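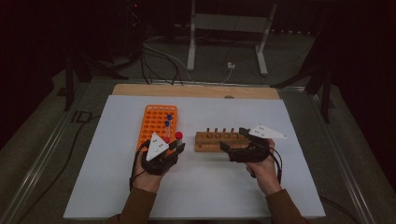 Capped tubes in an orange plastic rack, with a wooden rack to the right.

A test tube rack is a stand that holds tubes upright on a bench. Plastic racks usually have a grid of round holes; older wooden patterns have a single row, often with drying pegs behind.

Makers' claims deserve some caution. Ritness has advertised its plastic rack as good for 3000 washes – a figure for which it has published no test. Wood is often called obsolete, yet it remains common in school labs. Cap colors follow no universal code, whatever supply catalogs suggest.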